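손목 카메라를 쓰는 그리퍼 두 종을 같은 조건에서 비교하는 절차를 정리한 문서다. 대상은 Flandine의 2지 평행 그리퍼와 Amegashie의 소프트 핑거 그리퍼이며, 제어기는 두 경우 모두 Treromton 컨트롤러를 사용한다. 파지력 자체의 측정은 다루지 않는다. 여기서 보는 항목은 카메라 시야, 손끝 가림, 접근 자세, 집어서 바구니에 넣기까지의 성공률이다.

작성 기준은 Bratport 시험실의 9월 설정이다. 다른 작업대에서 재현할 때는 좌표값을 그대로 옮기지 말고 3절의 기준 자세부터 다시 잡는다.

## 1. 준비물

- 6축 암과 Treromton 컨트롤러
- 비교할 그리퍼 두 종과 각각의 손목 어댑터
- 손목 장착형 소형 카메라 (그리퍼를 바꿔도 같은 개체를 계속 사용)
- 시험 물체: 빨간 정육면체, 초록 공
- 투입 용기: 짠 바구니
- 무광 흰색 작업면
- 육각 렌치, 토크 드라이버, 마스킹 테이프

물체는 색 대비가 크고 형상이 서로 다른 것을 고른다. 정육면체는 면 정렬 오차를, 공은 중심 맞춤 오차를 드러낸다. 두 물체를 하나의 배치에 함께 두면 티칭을 한 번만 하고도 두 가지 결과를 얻을 수 있다.

## 2. 그리퍼 장착과 TCP 설정

1. 컨트롤러의 서보 전원을 내리고 툴 플랜지의 잔류 공압을 제거한다.
2. 어댑터를 플랜지에 체결한다. 대각선 순서로 조인다.
3. 그리퍼를 어댑터에 얹고 위치 핀이 끝까지 들어갔는지 확인한 뒤 본체 볼트를 조인다.
4. 카메라 브래킷을 장착한다. 브래킷의 각도 눈금은 두 그리퍼에서 같은 값으로 둔다.
5. 컨트롤러에서 툴 번호를 새로 할당하고 질량과 무게중심을 입력한다.
6. 고정 핀을 기준으로 4점법 TCP 교정을 실시한다. 잔차가 허용값을 넘으면 자세를 더 벌려서 다시 찍는다.

툴 번호는 그리퍼마다 따로 둔다. 한 번호를 덮어쓰면서 사용하면 이전 그리퍼의 로그를 재생할 때 잘못된 TCP가 적용된다. 손가락 길이가 긴 쪽에서는 작업면 충돌로 이어질 수 있다.

케이블은 손목 회전축을 한 바퀴 감지 않도록 정리하고, J6를 양쪽 한계 근처까지 저속으로 돌려 당김이 없는지 본다. 소프트 핑거 쪽은 공압 튜브가 추가되므로 이 확인을 생략하지 않는다.

## 3. 기준 자세와 시야 확인

기준 자세는 모든 시행의 출발점이다. 이 자세가 흔들리면 이후의 비교가 의미를 잃는다.

1. 작업면을 닦고 물체와 바구니를 배치한다. 바구니는 영상의 왼쪽, 정육면체와 공은 중앙부에 오도록 한다.
2. 암을 조그 모드로 움직여 카메라가 작업면을 내려다보게 한다.
3. 영상 하단에 손끝이 들어오는지 본다. 손끝이 전혀 보이지 않으면 브래킷 각도가 과하게 들린 상태다.
4. 손끝과 정육면체 사이에 작업면이 남아 있는지 확인한다. 간격이 작아도 두 윤곽이 분리되어 있으면 사용할 수 있다.
5. 공과 정육면체의 윤곽 전체가 영상 안에 있는지 확인한다. 바구니는 테두리와 안쪽 일부만 보여도 된다.
6. 조건을 만족하면 관절값을 저장하고, 같은 자세에서 정지 영상을 한 장 기록한다.

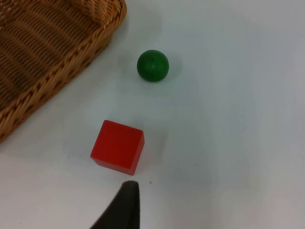

## 4. 카메라 고정값

자동 노출과 자동 화이트밸런스는 모두 끈다. 흰 작업면이 화면 대부분을 차지하는 구성에서는 자동 노출이 물체를 어둡게 만들기 쉽고, 검은 손가락이 화면에 들어오는 정도에 따라 밝기가 바뀐다. 그리퍼마다 손가락 면적이 다르므로 자동값을 그대로 두면 그리퍼 차이와 노출 차이를 구분할 수 없다.

설정 순서는 다음과 같다.

1. 물체를 모두 치우고 작업면만 비춘다.
2. 히스토그램의 상단이 포화되지 않는 선까지 노출 시간을 줄인다.
3. 게인은 최저값에서 시작하고, 노출만으로 부족할 때만 올린다.
4. 화이트밸런스를 작업면 기준으로 한 번 잡고 수동으로 고정한다.
5. 물체를 다시 놓고 빨강과 초록의 색상 임계값을 저장한다.

초점은 물체 윗면에 맞춘다. 손끝이 약간 흐려지는 것은 허용한다. 손끝 위치는 영상이 아니라 TCP에서 계산하기 때문이다.

프레임률은 30fps로 고정한다. 영상 타임스탬프와 관절 로그의 시각은 컨트롤러 시계에 맞추고, 시행 전후로 동기 펄스를 한 번씩 넣어 밀림을 검사한다.

## 5. 접근 자세 비교

접근은 수직과 경사 두 가지로 나눈다.

**수직 접근.** TCP의 Z축을 작업면에 직각으로 둔다. 정육면체 윗면이 거의 정사각형으로 보이므로 회전각 추정이 안정적이다. 단점은 높이 정보가 부족하다는 것이다. 옆면이 좁게 보이면 하강 깊이를 영상으로 검증하기 어렵다.

**경사 접근.** 손목을 뒤로 젖혀 먼 쪽까지 시야에 넣는다. 정육면체의 옆면이 함께 나타나 높이와 방향을 동시에 볼 수 있고, 바구니 테두리의 위치도 확인하기 쉽다. 대신 영상 위쪽으로 갈수록 거리당 픽셀 수가 줄어든다. 작업면 너머의 벽이 들어오는 각도라면 검출 영역에서 그 띠를 제외한다.

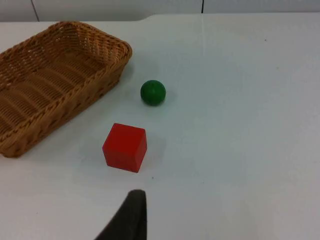 경사 자세에서 검출 영역을 정할 때는 네 꼭짓점을 작업면 좌표로 먼저 찍고 영상으로 투영한다. 영상에서 직사각형을 바로 그리면 먼 쪽 모서리에서 영역이 실제보다 넓어진다. 작업면의 이음선이나 작은 얼룩이 윤곽으로 잡히면 임계값을 건드리기 전에 최소 면적 필터를 조정한다. 임계값을 먼저 바꾸면 초록 공의 어두운 부분이 함께 잘려 중심이 밝은 쪽으로 치우친다.

두 접근 모두 시작 높이와 하강 속도는 같게 둔다. 파지 폭은 물체별로 저장하되, 그리퍼별로 따로 최적화하지 않는다. 최적화한 값의 비교가 필요하면 별도 시험으로 분리한다.

## 6. 시행 순서

1. 기준 자세로 이동하고 2초 대기한다. 잔류 진동이 가라앉기 전의 영상은 검출에 쓰지 않는다.
2. 물체를 검출하고 목표 좌표를 계산한다.
3. 목표 상방으로 이동한 뒤 저속 하강한다.
4. 손가락을 닫고 닫힘 신호를 확인한다.
5. 수직으로 들어 올린다. 이 시점에 물체가 빠지면 `LIFT_FAIL`로 기록한다.
6. 바구니 테두리보다 높은 경유점을 지나 바구니 안쪽 상방으로 이동한다.
7. 손가락을 열고 기준 자세로 복귀한다.

정육면체를 먼저, 공을 나중에 집는다. 순서를 바꾼 시험은 파일 접두어를 달리한다. 공은 손가락이 비대칭으로 닿으면 굴러가므로, 첫 접촉에서 위치가 바뀐 시행은 재시도 없이 `CONTACT_SHIFT`로 끝낸다.

바구니 투입은 테두리 높이에서 놓치는 경우가 많다. 짠 테두리는 높이가 일정하지 않으므로 경유점은 가장 높은 지점을 기준으로 잡는다. 소프트 핑거는 열릴 때 바깥으로 벌어지는 폭이 커서, 평행 그리퍼의 투입 좌표를 그대로 쓰면 손가락이 안쪽 벽에 닿는다.

## 7. 로그 정리

시행 하나당 아래 항목을 남긴다.

| 항목 | 형식 | 비고 |
|---|---|---|
| `tool_id` | 정수 | 그리퍼별 고정 |
| `approach` | `vertical` / `tilt` | 5절 참조 |
| `object` | `cube` / `ball` | |
| `result` | 문자열 | 성공 시 `OK` |
| `t_close` | ms | 닫힘 명령에서 신호까지 |
| `offset_xy` | mm | 검출 중심과 파지 중심의 차 |

9월 설정으로 누적한 시행은 2,276건이다. 이 가운데 동기 펄스가 빠진 7건은 집계에서 제외했다. 집계 스크립트는 Hằng Hầu가 관리하며, 열 이름을 바꾸려면 스크립트의 매핑 표도 같이 수정해야 한다.

성공률만 비교하지 말고 `offset_xy`의 분포를 함께 본다. 소프트 핑거는 편차가 커도 `OK`로 끝나는 시행이 많아, 성공률만으로는 검출 오차가 드러나지 않는다. 평행 그리퍼에서는 같은 편차가 정육면체의 회전이나 밀림으로 나타난다.

## 8. 자주 발생하는 문제

**손끝이 물체로 검출됨**
영상 하단에 손가락 마스크를 적용한다. 마스크는 그리퍼마다 따로 만들고, 손가락이 가장 많이 벌어진 상태와 닫힌 상태의 합집합으로 잡는다.

**공의 중심이 한쪽으로 치우침**
표면의 밝은 반사부가 색상 임계값 밖으로 빠진 경우다. 채도 하한을 낮추고 윤곽을 원으로 피팅한다.

**그리퍼 교체 후 같은 좌표에서 높이가 다름**
툴 번호가 이전 값으로 남아 있는지 먼저 본다. 번호가 맞으면 위치 핀의 삽입 깊이를 확인하고 TCP 교정을 다시 한다.

**정육면체 각도가 90도씩 튐**
대칭 형상이므로 추정 각도를 ±45도 범위로 접은 뒤 손목 회전량이 작은 쪽을 선택한다. J6 한계에 가까운 자세라면 기준 자세를 조정한다.

**닫힘 신호가 늦게 들어옴**
소프트 핑거의 경우 튜브 길이와 꺾임을 점검한다. `t_close`가 시행을 거듭할수록 늘어나면 누기부터 찾는다.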